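I bought the Hurkier unit in August for the corner by the back door, where the post and keys and odd gloves had been piling up on a chair. It was £70, down from £90, and came flat with a bag of fixings and a booklet with hardly any words in it.

The boards are thin and white and most of them look alike until you try to fit one. I laid them out by size first, which took up the whole evening's patience.

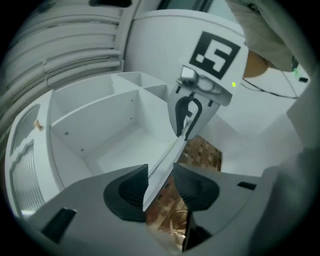

I had a Clumov before this one and it lasted through two house moves – not bad for the price, though the back never sat straight. So I took more care over getting things square this time. The booklet says 23 steps. I'd call it fewer, as several are just turning the thing over.

The big square compartment will take the post tray. The little cubbies at the side are for keys, batteries and the torch, and I may put a door on one later if Runell still do the small hinges.
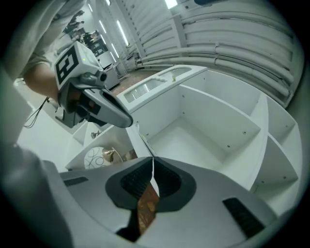

*The big compartment, with the two small cubbies to the right.*

I still need to find a cover for the screw holes. White filler would probably do.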